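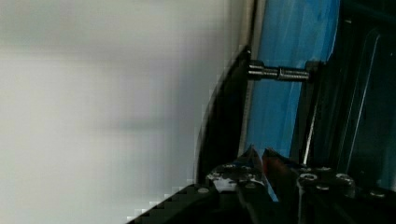
## 3. Setting up the Fullstead dehumidifier in a basement

You should have the unit out of its carton by now, along with the drain hose, the hose clamp, the spare filter and the warranty card. If you have skipped Section 2 and are reading this with the carton still taped shut, go back. Section 2 is short and contains the part about lifting.

**CAUTION: Keep the unit upright. If it traveled home on its side in the back of a car, stand it up and leave it overnight before plugging it in. The compressor oil needs time to drain back to where it belongs, and it is not interested in your schedule.**

### 3.1 Choosing a spot

The wettest corner of the basement is the tempting choice, and it is usually wrong. A dehumidifier dries the air in the whole room, so it wants to be where air can reach it. Behind the furnace, inside a closet and under the stairs with the holiday decorations are all places where it will run constantly and accomplish very little.

1. Pick a level piece of floor near a grounded outlet. If the floor slopes toward a drain, put the back of the unit on the uphill side.
2. Leave 20 inches of clear space on the side with the air outlet and at least 2 inches everywhere else.
3. Move anything nearby that you would be sorry to see in a steady warm breeze. Candles, potted seedlings and boxes of old photographs are the usual regrets.
4. Close the basement windows. All of them, including the little one over the workbench that has been propped open with a paint stirrer for years.

> **Note:** Step 4 accounts for more calls to our service desk than every other step in this manual combined. Bernadette Keogh, who answers those calls, has asked us to print it in larger type. We have compromised by mentioning it again in Section 3.6.

**CAUTION: Do not use an extension cord. Do not use two extension cords. If the cord doesn't reach, move the machine.**

### 3.2 Bucket or hose

The Fullstead can collect water in its bucket or send it down a drain through the hose. Both work. People who choose the bucket do so because it is simple, and most of them switch to the hose by the middle of July.

**If you are using the bucket:**

1. Slide the bucket out by the recessed grip and take out the foam block packed inside it. The float cannot move with the foam in place, and the unit will report a full bucket forever.
2. Check that the float swings freely. It should drop under its own weight.
3. Push the bucket back until it clicks. A bucket that is nearly in is the same as no bucket, as far as the switch is concerned.

**If you are using the hose:**

1. Unscrew the cap from the drain port and put it somewhere you will remember. Tape it to the inside of the bucket if you don't trust yourself.
2. Push the hose onto the port as far as it will go, slide the clamp over the joint and tighten it by hand. Pliers will crack the port, and a cracked port is not covered by the warranty.
3. Run the other end to a floor drain, keeping the whole length below the port.
4. Leave the bucket in place. The machine will not start without it, even though it has nothing to do.

> **Note:** Water goes downhill. The hose has no pump in it, and a loop that climbs over a door sill or a paint can will hold water until it backs up into the bucket. If your only drain is a laundry sink, you will need a separate condensate pump. Georges Kanaan on our parts counter will sell you one, and will first ask whether you have considered raising the machine on a shelf. Consider it. The shelf must be sturdy enough not to wobble when the compressor starts.

### 3.3 First start

1. Confirm that the filter is seated behind the front grille. It slides in from the left with the tab facing you.
2. Plug the unit directly into the outlet. The display will light up and show the room humidity, which may be alarming. Give the sensor time before forming an opinion.
3. Press **Power**. The fan starts right away. The compressor waits 3 minutes, then comes on with a low clunk.
4. Press **Set** until the target reads 50.
5. Leave it alone.

Step 5 is harder than it looks. There is a strong urge to come back down after dinner, see that the reading has barely moved and set the target as low as it will go. This does not make the machine work any faster. It only makes it work longer, in the same way that pressing an elevator button repeatedly does nothing except pass the time.

A damp basement holds water in the concrete, the framing, the cardboard and the couch you moved down there temporarily. All of that has to come out before the reading settles. Expect the unit to run day and night for the first stretch.

**CAUTION: If the unit trips the breaker at first start, unplug it and do not keep resetting the breaker. Check what else is on that circuit. A chest freezer is the common answer, and you will want to know if it has been off.**

### 3.4 Sounds

Most of what you hear will be normal. Yurii Harasym, who tests returned units, finds nothing wrong with a good share of them and would like the following known.

- **A clunk, then a hum.** The compressor starting.
- **Gurgling.** Refrigerant moving around after the compressor stops. It sounds like somebody else's stomach.
- **Dripping.** Water going into the bucket, as advertised.
- **A rattle that stops when you put your hand on the top.** The bucket is not fully clicked in, or you have left a screwdriver on the unit.
- **A hiss every so often in a cold room.** The defrost cycle. The fan will keep running while the frost melts.
- **Grinding.** Not normal. Switch off, unplug and call us.

### 3.5 The filter

Wash the filter every 2 weeks while the unit is in regular use. Every owner agrees to this and then washes it in April, when they find it wearing a gray felt coat.

1. Turn the unit off and pull the filter out by its tab.
2. Rinse it under lukewarm water from the clean side toward the dirty side. Mild dish soap is fine. The dishwasher is not, and neither is the clothes dryer, which has been tried.
3. Shake it and let it air-dry completely.
4. Slide it back in. If you have put in the spare meanwhile, you now have a clean spare and a reason to feel superior.

### 3.6 Before you call

- Unit will not start: check the bucket, then the outlet, then the bucket again.
- Display shows **FL** with an empty bucket: the float is stuck, or the foam block is still in there.
- Display shows **E2**: the room is too cold. The Fullstead does its best work in a room where you would be comfortable in a sweater.
- Bucket stays dry and the fan is running: compare the target with the room reading. If the room is already drier than the target, congratulations, you own a fan.
- Humidity will not come down: is the window shut?
- Room feels warmer: it is. The machine gives off heat as it runs.

If none of that helps, call the service desk with the serial number from the label inside the bucket bay. You will need to take the bucket out to read it, so write it here before the bucket is full:

Serial number: ______________________

Section 4 covers winter storage, including how to drain the hose without doing it over your own shoes.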